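Access Equipment Working Group
Minutes of the meeting held 6th January
Upstairs meeting room, Ronach Hall

Present: the chair, the secretary, the hall manager, the stage manager, two wheelchair users from the members' panel, the finance lead, and the building surveyor (first hour only).
Apologies: the box office representative.

1. Minutes of the last meeting

Agreed, with one correction. Item 4 said the group "welcomed" the Arruda brochure. The group received it. The secretary will change the word.

2. Matters arising

The broken door opener at the side entrance is still broken. The hall manager has reported it again. The contractor's position is that the opener passed its last service, and several members said that a service sheet does not open a door. The hall manager will ask for a visit while a panel member is present.

The old folding ramp is back from repair. It has a new hinge and the same rattle. The stage manager is willing to use it for equipment but not for people until the surveyor has seen it. The surveyor looked at it before leaving and wants the hinge bolts changed. It stays out of use for people until then.

3. Stairlift or platform lift for the balcony stairs

This took up most of the meeting.

The chair summarized the three proposals. Arruda offers an inclined platform lift that folds against the wall and follows the stairs. Nekodel offers a vertical platform lift in its own enclosure, placed in what is now the coat alcove. Denduleo offers a seated stairlift, which it describes in its letter as "suitable for all visitors."

One panel member asked that the Denduleo phrase be recorded, as it is plainly wrong. A seated stairlift asks a wheelchair user to transfer to the seat, leave the chair at the bottom, and hope that somebody carries it up. Some people can do that. Plenty can't, and of those who can, not many care to do it in front of a line of people waiting to go in. The second panel member agreed and added that a power chair is not going to be carried anywhere.

The finance lead said the Denduleo proposal was by far the cheapest and asked if it could be a first step. The chair asked what the second step would be. There was no answer to this, and the group agreed to drop Denduleo from the comparison. The finance lead asked for it to be noted that the decision was made on use and that the price was fully understood.

Arruda platform lift

The surveyor had measured the stairs. The clear width is tight at the turn, where the wall bulges out around an old chimney. Arruda's drawing shows a straight wall there. The surveyor has pointed this out to the company twice and has been sent the same drawing twice.

With the platform unfolded, there would not be room for anyone else to pass. The stage manager asked what happens if the fire alarm sounds halfway through a ride. Arruda's letter says the lift "returns safely to the nearest landing." It does not say how long that takes, or what happens if the power goes off at the same time. The surveyor would not recommend anything on an escape stair until the fire officer has given a view in writing, and several members thought this should have been asked before anybody printed a brochure.

A panel member has ridden a similar lift at another venue. It was slow, it beeped the whole way, and the attendant had to hold a button down for the full trip. The group would like to know if Arruda's model can be worked by the rider alone. The brochure shows a smiling rider with no attendant and says nothing on the point.

Nekodel vertical lift

The group was warmer toward this one, with reservations. It keeps the stairs clear. It would also take the coat alcove, and the hall manager doubts that the audience will stop bringing coats.

Nekodel states a lifting capacity of 1,000 pounds. The surveyor asked what the floor of the alcove can carry, as this is the number that matters, and it is not known. There is a void under part of it. Opening up the floor to look would cost money whether or not a lift is ever bought. The finance lead was not happy about this, but accepted that it was better to find out now.

The proposal describes the platform as 28 inches wide in one place and "generously sized" in another. Both panel members said that 28 inches is not generous. One of their chairs would go on it only with the arms tucked in. The secretary will ask if a wider platform is made and, if it is, why it was not the one proposed.

Nekodel also claims that its lifts are available for use "more than 80 percent of the time." The group read this sentence several times. If it is meant to reassure, it doesn't. The chair asked for a plain statement of how many callouts a lift of this type needs in a year and how fast an engineer arrives on a show night. The hall manager suggested asking a venue that has one, and not one picked by the company.

The break was taken at this point.
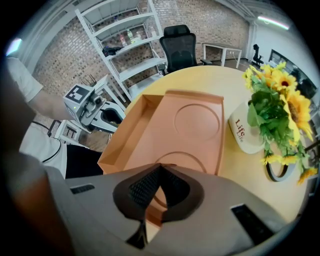

Tray and "Life" pot on the round table.

After the break the surveyor had left, and the group went on to the question of buying or renting.

4. Purchase or rental

Nekodel will rent out a portable lift by the month for the stage only. This would not help with the balcony, but the stage manager has wanted something better than the folding ramp for years, and performers who use wheelchairs currently come on through the loading door – in all weathers, and past the trash.

The finance lead had worked out that renting for the whole season would soon pass the cost of a used machine. The stage manager replied that a used machine has to be stored, serviced and insured, and that the under-stage store is already full of things which were a bargain. Both points were taken.

The rental terms include delivery to the door only. Moving the lift from the door to the stage is the customer's job. The lift has wheels, but there are three steps between the door and the stage, so the group would need a ramp to bring in the lift that replaces the ramp. The chair asked that this be put to Nekodel in those words.

One panel member offered to try the portable lift at the company's showroom. The other would prefer it to be brought here and tried on our own stage, with our own lighting cables on the floor. The second suggestion was preferred. A showroom floor is flat and tidy and tells us very little.

5. Funding

The grant we hoped for covers up to 80 percent of the cost of permanent works, but not surveys, rental, servicing or redecoration. It is paid after the work is finished. The finance lead said we would have to find the full amount first and then wait, and doubted that the rest would be ready when needed.

The application closes in June. It asks for three quotations on a like-for-like basis. The chair observed that we have had three proposals for three different machines and that no two of them could be called alike. The secretary will ask the grant office if this counts. If it doesn't, we need two more companies to quote for whichever type of lift is chosen, and they will each want to visit.

There was a short discussion on whether to announce the project in the season program. The hall manager was in favor. The panel members were against, having read announcements of this kind before, here and elsewhere. Agreed to announce nothing until an order has been signed.

6. Actions

Hall manager – arrange door opener visit with a panel member present; find a venue with a vertical lift and ask about breakdowns.

Surveyor – write to the fire officer on the Arruda lift; get a price for opening the alcove floor; check the ramp again once the bolts are changed.

Secretary – correct the last minutes; write to Nekodel on platform width, callouts and the portable lift; write to Arruda on rider controls and the chimney; contact the grant office; tell Denduleo the outcome.

Stage manager – change the ramp bolts; measure the route from the loading door to the stage.

Finance lead – compare rental with purchase again, this time including storage and servicing.

7. Any other business

The hall manager asked if the signs for the accessible restroom could be made larger. Agreed. A panel member asked if the restroom could also stop being used to store folding chairs. Agreed, as it was at the last two meetings.

8. Next meeting

To be set once the fire officer has replied. Same room, if the small elevator is working. Otherwise in the foyer.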